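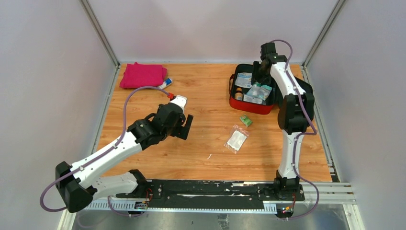
*Photo: Ljubica Đorđević*

My electricity bill for August was 145, and one year before it was 111. I live in the same flat in Kurham, with the same fridge and the same old lamp. So I sat down with both papers and a pencil.

The price per unit went up only a little. What grew is the fixed charge – from 31 to 35 – and a new line called "network balance". I called Andberg and waited a long time.
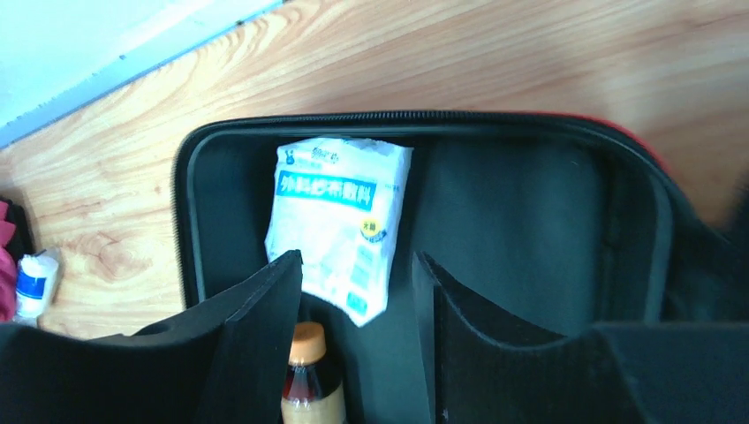
The lady was polite, but she could only read me the same line again. She told me to write a letter, so I wrote one. My neighbor pays Fustlow and has no such line on her bill. I will ask her to show me the contract.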